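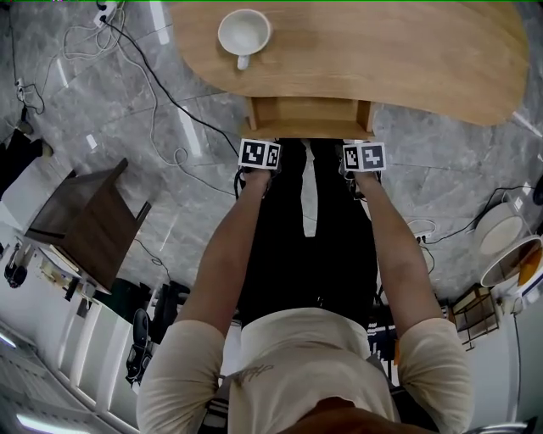
Pranness Crank-Adjustable Table Frame
Manufacturer: Lodbridge
Sold as: frame only, without top
Page revised 19 May 2025

Overview

The Pranness is a four-leg steel table frame with manual height adjustment. It is meant for benches, packing tables, craft tables and shared desks where the working height changes between users or tasks but no power outlet is available near the table. Height is set with a folding crank handle. All four legs are driven from the same cross shaft, so the top stays level while it is raised or lowered.

The frame accepts most flat tops of solid wood, board or laminate. Tops are ordered separately or supplied by the customer. See "Choosing a top" for limits on size and thickness.

Specifications

Maximum working height, without top: 105 cm
Adjustment: continuous, by hand crank
Crank position: front left or front right, chosen at assembly
Frame width, outer edge of leg to outer edge of leg: 141 cm
Maximum load, evenly spread, including the top: 100 kg
Legs: square steel tube, two-stage
Side rails and end rails: folded steel sheet
Drive: steel hex shaft, bevel gears in closed housings
Finish: powder coat, matte
Feet: leveling feet with rubber pads
Screw lubrication interval: 2,000 full cycles
Power supply: none

One full cycle is a movement from the lowest position to the highest and back. Small adjustments can be added together when estimating use.

Setting the working height

The right height depends on the work and on the person doing it. For general assembly, sorting and packing, start with the surface slightly below the elbow with the upper arm hanging straight down. Fine work that has to be seen closely calls for a higher surface. Work that needs downward force, such as kneading, planing or pressing, calls for a lower one.

Remember to allow for the thickness of the top and for the height of the object being worked on. A tall carton on a table set at elbow height puts the hands near the shoulders. Set the height for the place where the hands are, and measure in the shoes that will be worn during work.

Each front leg has a printed scale on the inner tube. The scale shows frame height in centimeters, without the top. When a table is shared, write down the scale reading for each user and keep it with the table.

Choosing a top

The top should cover both side rails fully and may project past them on all sides. Keep the overhang even. A long overhang at one end moves the load outside the legs and reduces stability, most of all at full height.

Solid wood tops change in width with the seasons. The end rails have slotted holes for this reason. Use the slotted holes at the front and back edges and the round hole in the center, and tighten the screws in the slots only until the washer stops turning by hand. Glue must not be used between a solid wood top and the rails.

Board and laminate tops may be fastened through all holes. Thin tops sag between the rails. If the top bends visibly when pressed in the middle, fit the center rail kit listed under accessories.

Glass and stone tops are not approved for this frame.

Wood screws are included. Check their length against the thickness of the top before driving them. If a pilot hole has been drilled too deep, move the frame slightly and drill again. Do not fill the old hole and reuse it.

Assembly

Assembly requires two people and a clear floor area larger than the finished table. Tools needed are a drill with a wood bit, a cross-head screwdriver and a tape measure. The hex keys are supplied.

Place the top face down on a blanket. Join the end rails to the legs with the bolts marked A, finger tight. Slide the cross shaft through both front gear housings and then fit the side rails. The flat on the shaft must face the set screw in each housing. Before tightening the set screws, check that all four inner tubes are fully retracted. A leg that starts out of line with the others will remain out of line through the whole travel.

Tighten the A bolts, then the set screws, then fasten the frame to the top. Turn the table over with one person at each end, lifting by the rails. Lifting by the top alone can pull the screws out.

Run the table to full height and back once without load. The crank should turn with even resistance. If it becomes stiff at one point in each turn, the shaft is not straight in the housings: loosen the side rails, turn the crank a little in both directions, and tighten again.

Leveling

Level the table in its final position, with the frame fully lowered. Place a spirit level along the long side and adjust the feet with the open wrench supplied, then repeat across the short side. Lock each foot with its nut. On soft flooring, check again after one week.

The feet are for uneven floors only. Turning them out to gain extra height is not permitted.

Operation

Unfold the crank and press it in until it engages. Turn clockwise to raise, counterclockwise to lower. Fold the crank back under the top after use. The gears hold the height without a brake or locking pin.

Clear the space under the table before lowering. Stools, bins and open drawers are the usual causes of bent rails. Do not crank against the end stops, and do not use a power drill on the crank shaft. Damage from drill use is easy to recognize in the gears and is excluded from the warranty.

The frame may be adjusted under load up to the stated maximum. Do not sit or stand on the table at any height.

Care

Wipe the frame with a damp cloth and a mild cleaner. Solvents dull the powder coat. Dust and wood chips should be brushed out of the leg openings before the table is lowered, especially next to saws and sanders.

The lifting screws are greased at the factory. At the stated interval, raise the table fully, remove the plastic plug on the inside of each leg, and apply a small amount of lithium grease to the screw. Run the table through its travel twice and wipe off what comes out. Spray oil is too thin and drains to the feet.

Check the A bolts once a year.

Changes since the previous version

Frames made from March onward have closed gear housings on all four legs. Earlier frames had open housings at the rear. The two types have the same fixing holes, but the shafts differ in length and cannot be exchanged. To tell them apart, look behind the rear legs: the closed type has a round cap with four screws.

The foot wrench is now supplied in the hardware bag. It was previously taped to the rear side rail, where it was often missed.

Accessories and spare parts

Center rail kit, for thin or heavy tops
Locking caster set, replaces leveling feet (adds to the height shown on the scale)
Fadau under-top drawer, screw mounted
Garcia cable and hose clips, for end rails
Crank handle, folding
Gear housing, front, closed type
Gear housing, rear, closed type
Cross shaft, current version
Cross shaft, earlier version, while stock lasts
Rubber pads for feet, set of four

The Fadau drawer cannot be mounted on the same side as the crank. With casters fitted, the load limit is unchanged, but the table must be moved in the lowered position and empty.

Delivery

The frame ships flat in one carton. The center rail kit and casters ship separately if ordered at a later date. Check the carton for punctures on the side marked with the leg symbol before signing, and note any damage on the delivery slip.

Warranty

Five years on steel parts, two years on gears and crank. Wear to rubber pads and marks in the powder coat from normal use are not covered. Keep the label from the carton. The batch code on it is needed for all claims and for shaft orders.

Contact

Technical questions and top compatibility: Jolien Groen
Spare parts and warranty: Nicanor Leiva

Please include the batch code and, for questions about a top, its length, width, thickness and material.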